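Home | News | Research | Projects | People | Contact

Print this page | E-mail this page

Two-arm gear placement method cuts failed grasps, Fludon group reports

A method that lets a pair of robot arms decide between themselves which one should pick up a part has reduced failed grasps in small-part assembly, according to results released by the Fludon research group.

The method, called Ollance, was trained on 1429 recorded demonstrations in which an operator guided both arms through the same job by hand controller. It was then tested over 213 trials that were not part of the training set. Failed grasps fell by 40 per cent compared with the group's earlier controller, which assigned each part to an arm according to distance alone.

Distance is a poor guide when parts are close together, said Geeta Vashisht, who leads the work. An arm may be nearest to a gear and still have no clear line of approach, or it may block its partner on the way out.

"The old controller would commit to an arm and then try to plan around the mess," Vashisht said. "We now score the approach and the retreat for both arms before either one moves."

The scoring step uses the camera view and the joint positions of both arms. It does not use a model of the part. Vashisht said the same network was run on gears, washers and short shafts without changes, although shafts were still the weakest case and made up most of the remaining failures.

Each trial began with the parts set out by hand. The software was given no list of positions and had to find each part before choosing an arm. A trial was stopped if the two arms came within a set clearance of each other — a condition the group kept from its March tests so that the two sets of results could be compared.

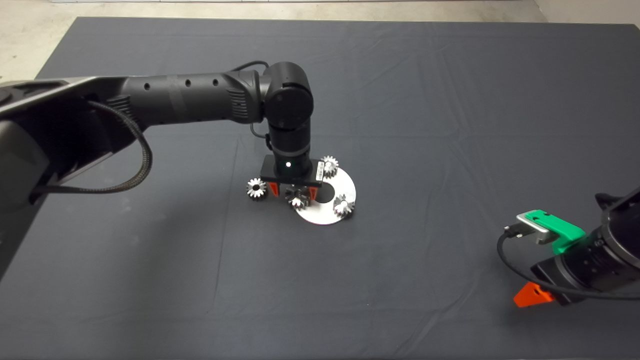 FORARD, Aug 23, 2019 — The gear task uses 4 identical spur gears and a flat white disc with a hole near its centre, laid out on a dark grey cloth. Both arms are black, and orange fingers are fitted to the grippers. Parallel fingers have little room to close when a gear lies flat beside another part, and the group treats this as the main test of arm selection.

Cycle time did not improve. Scoring both arms adds a short delay before each pick, and the gain from fewer repeated attempts only just covers it. Vashisht said the delay could be shortened by scoring the next part while the current one is still being carried.

The group plans to repeat the trials with a second camera position and with parts that overlap. Trial logs and the scoring code will be posted on the project page once the written report is complete.

Related items

Pan dataset: revised labels for small metal parts
Cable routing on two-arm stations: workshop notes
Force limits for parallel grippers
Fludon seminar program

Print this page | E-mail this page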